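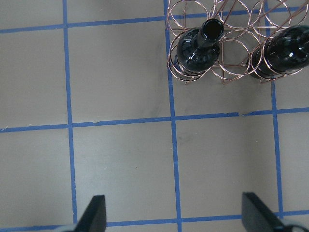 Copper-colored wire wine rack with dark glass bottles.

RUSTORA ADDS WIRE RACKS TO ITS CELLAR STORAGE RANGE

9 November 2021 – Rustora, a maker of storage fittings for homes and small restaurants, today announced the Gradadach line of wire wine racks. The line replaces the Arnaud series, which left production in October.

Gradadach racks are sold in two formats. The countertop format is meant for short-term storage and ships fully assembled. The wall format holds up to 40 bottles and is supplied with anchors for brick and concrete. Both are rated for standard 750 ml bottles. Magnums are supported in the wall format only, on the bottom row.

"Most returns on the earlier series came down to finish wear at the contact points," said Ginette Marty, head of product at Rustora. "We changed the coating and left the spacing as it was, so existing wall plates can be reused."
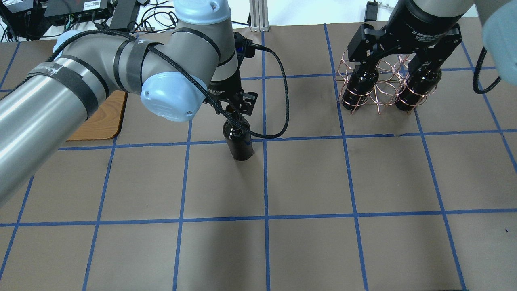 The coating is supplied by Laltix and is applied after welding. Rustora specifies a storage humidity of 50 to 70 percent and advises against cleaners that contain ammonia or bleach. A dry cloth is enough for routine care. Scratches that reach bare metal should be sealed with the touch-up pen – one is packed with each wall rack.

The line will be carried by 300 retailers at launch, down from 453 for the Arnaud series. Évan Besson, sales manager, said the shorter list reflects a move to stores that keep spare parts on hand. Parts for Arnaud racks remain available by mail under the existing part numbers.

Trade customers may request the data sheet, reference 536, from the Rustora sales office. Retail prices are set by each store.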